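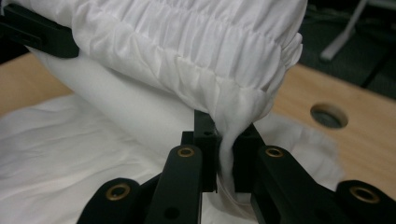
Etach: quote attribution in celebrity and sports news

Etach is a set of English-language entertainment and sports news articles in which every direct quote has been marked with its speaker and, where the article gives one, the place the words were first said. It was put together for people working on quote extraction, speaker attribution and news reuse. It can also be used to look at how a single TV or podcast interview gets rewritten across many sites in the days after it airs.

Release date: June 24, 2023
Version: 1.2
Language: English (mostly American)
Size: 3,801 articles from 54 outlets
Format: JSON Lines, UTF-8

Contents of the download

articles.jsonl - one article per line, with text and metadata
quotes.jsonl - one quote per line, linked to its article by article_id
speakers.csv - speaker IDs and roles
outlets.csv - outlet codes, outlet type and country
guidelines.txt - the instructions the annotators worked from
splits/ - train, dev and test lists of article IDs

Why this set exists

Most quote data comes from novels or from political news. Celebrity coverage behaves differently. A typical piece is built from one interview the writer did not conduct, with a line of credit near the top and then several paragraphs of quotes with short tags or none. Older posts by the same person are often mixed in, and a quote from three years ago can sit right next to one from this week. Systems trained on political news tend to give the second quote the date and place of the first. We wanted something to measure that with.

The older Dellitz set covers some of the same ground but stops at the speaker. It has no field for where the words came from. Etach keeps the Dellitz speaker scheme so that the two can be joined, with the changes listed further down.

Where the articles come from

Articles were collected from the public pages of entertainment sites, sports sites, local newspapers with a lifestyle section, and magazine sites. Collection closed in March. Each article had to contain at least two direct quotes and had to be mainly about a person known for sport, film, television or music. Photo galleries, live blogs, horoscopes, shopping lists and obituaries were left out.

Passages are capped at 2,000 characters. Articles longer than that are cut at the last full paragraph before the limit, and the field truncated is set to true. Quotes after the cut are not in quotes.jsonl. If you need the full article you will have to go to the outlet.

Text was pulled with the Oshima extractor, default settings. It does a fair job but leaves some junk behind: newsletter prompts, "read more" lines and the occasional photo credit in the middle of a paragraph. We removed what could be caught with simple rules and left the rest. Curly and straight quotation marks are kept as they appeared on the page, including the ones that are clearly wrong. Please do not normalize them before lining up offsets.

Fields in articles.jsonl

article_id - string, stable across versions
outlet - code, see outlets.csv
headline - string
text - string, paragraphs separated by a single newline
topic - one of: family, career, health, relationships, money, style, event, other
truncated - true or false
split - train, dev or test

Fields in quotes.jsonl

quote_id - string
article_id - string
start, end - character offsets into text, end not included
speaker_id - see speakers.csv, or unknown
tag_text - the words used to introduce the quote, empty if there are none
source_type - tv, podcast, print, social, press_conference, statement, direct, unknown
source_named - true if the article names the show, paper or platform
same_source_as - quote_id of the earlier quote it shares a source with, or empty
partial - true if the quote is a fragment inside a sentence

A note on direct. It is used only where the article says the person spoke to the outlet itself ("told us," "said in an interview with this site"). A piece with no credit at all gets unknown, even if it reads as if the writer was in the room.

How the annotation was done

Each article was read by two annotators working apart. Where they agreed, the label stands. Where they differed, a third person read the article and made the call, and the two original labels are kept in the fields label_a and label_b so that you can see what the disagreement was. The annotators were paid by the hour. They worked from the text only and did not look up the original broadcasts or posts, so a quote that an outlet got wrong is labeled according to what the outlet printed.

Speaker labels were easy. Source labels were harder, and most of the trouble was in three places.

Screenshots of social posts described in words. Annotators disagreed on whether a caption with no quotation marks should count. In the end it does not. Only text inside quotation marks is labeled.

Carried-over credit. An article names a talk show in its second paragraph, then quotes the same person six more times with "she added" or "he went on." The guideline is to carry the source forward until something breaks it: a new year, a new platform, or words such as "previously" and "in the past."

Quotes within quotes. A player repeating what a coach told her is labeled with the player as speaker. The inner quote is not given its own line in this version. We know this is a loss and would like to fix it.

Changes from the Dellitz scheme

Dellitz has a single label for family members. We split it into parent, child, sibling, partner and other_family, as family stories make up a large share of this kind of news and the single label hid too much. We also dropped the Dellitz label insider and replaced it with unnamed, which covers "a source close to the couple," "a friend" and similar. The file speakers.csv has a column dellitz_role for anyone who needs to map back.

There are 63 speakers who appear in both sets. They keep their Dellitz IDs here, with the prefix D. All others start with E.

Splits

The split is by speaker and by interview. If one TV appearance was covered by several outlets, all of those articles are in the same split. A random split of the articles would put near copies on both sides, and scores would come out far too high. If you make your own split, group on the field interview_group first. It is empty for articles where no shared interview was found.

Known problems

Some outlets publish the same story twice under different headlines. We removed exact copies but not light rewrites.

The topic labels lean heavily on the headline. A piece headed with a remark about a toddler may be mostly about a knee injury. Treat topic as a rough guide.

Tennis, basketball and gymnastics are well covered. Hockey and motor sports are thin. Music is nearly all pop and country.

Offsets in articles with emoji are counted in Unicode code points. Users of JavaScript will need to convert them.

One outlet, code FLD (the Flerdale group of local papers), changed its page layout partway through collection. Articles from before the change have no paragraph breaks. The text is complete, but anything that depends on paragraphs will do poorly on them - we suggest leaving FLD out of the dev set when tuning.

People in the data

Everyone quoted under their own name is a public figure or is speaking in a published article. Children are a different matter. They come up often in these stories, sometimes by name and age. We replaced the names of minors with the marker CHILD_1, CHILD_2 and so on within each article, unless the minor is a competing athlete or a working performer being quoted in that role. Replacement was done before annotation, so offsets already account for it. If you find one we missed, please open an issue giving the article_id only and leave the name out of it.

Please do not use the set to build profiles of the people in it or to generate made-up quotes in their names. The license rules out both.

License and access

Annotations, guidelines and split files are free to use for research with credit. The article text remains the property of the outlets and is provided for non-commercial study only. Outlets can ask for removal through the issue tracker. Removed articles are blanked in the next release and their IDs are not reused.

Version notes

1.2 - fixed offsets in articles with nested quotation marks; added interview_group; blanked articles from one outlet on request
1.1 - added same_source_as; corrected outlet types for several magazine sites
1.0 - first release

Scores from 1.0 and 1.1 should not be compared with 1.2, as the test list changed when the interviews were grouped.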